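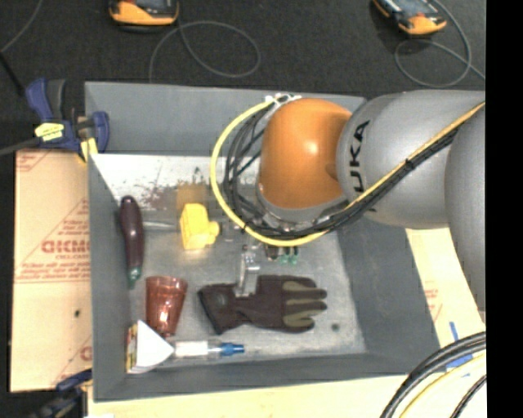

About Kornurance

Kornurance tests and certifies grain moisture meters. We check the instruments that farms, grain stores and mills use when grain is bought and sold, and we issue a certificate for each one stating its error at a set number of points across its working range.

The work matters to both sides of a sale. Grain is paid for by weight, and part of that weight is water. A meter that reads one per cent low on wheat leads the buyer to pay for water as if it were grain. A meter that reads high leads to drying charges the seller did not owe. Most meters in daily use are sound, but they drift, and the person using one has no easy way to see it from the display.

How we started

The company was set up by Dalva Guimarães and Alasdair Halliday, who had both worked in grain trading laboratories and had both spent too much time settling disputes over readings. The first year was spent on wheat and barley only. Oats, oilseed rape, maize and field beans were added in that order. Linseed is offered on request, with a longer lead time.

What we do

Our reference method is oven drying. A ground sample is weighed, dried at a fixed temperature for a fixed period, cooled in a desiccator and weighed again. The loss in weight gives the moisture content. The method is slow, and it is the one against which all the faster methods are judged.

Meters under test are read on samples from the same lot, at no fewer than five moisture levels per crop. Each reading is repeated three times, with the cell emptied and refilled between readings. We record the temperature of the grain as well as that of the room – a meter can correct for one and still be misled by the other.

We hold 220 reference lots in sealed containers at 4 °C. Lots are retested each month and withdrawn when the result moves outside our limits. Last season we certified 568 meters, of which 444 passed as received. The remainder were adjusted and tested again, or returned with a report.

Turnaround is up to 20 working days in the run-up to harvest and shorter at other times. Meters sent in before the end of April avoid the busiest period.

Prustent

Prustent is our record system. Each customer can see the certificates for their own instruments, the past errors at every test point and the date the next check falls due. Records are kept for the life of the instrument and pass to the new owner if it is sold, provided both parties agree in writing.

Who we are

Dalva Guimarães is technical director and signs all certificates. Alasdair Halliday deals with contracts and site visits. Mwanaisha Minja runs the oven laboratory and the reference store. Anderson Assunção is responsible for meter testing and adjustment, and Nayara Prado maintains Prustent and answers most customer queries.

Independence

We do not sell meters, trade grain or take commission from makers. Fees are set per instrument and per crop, and are the same whether a meter passes or fails. The current price list and the form for sending in instruments are available from the office on request.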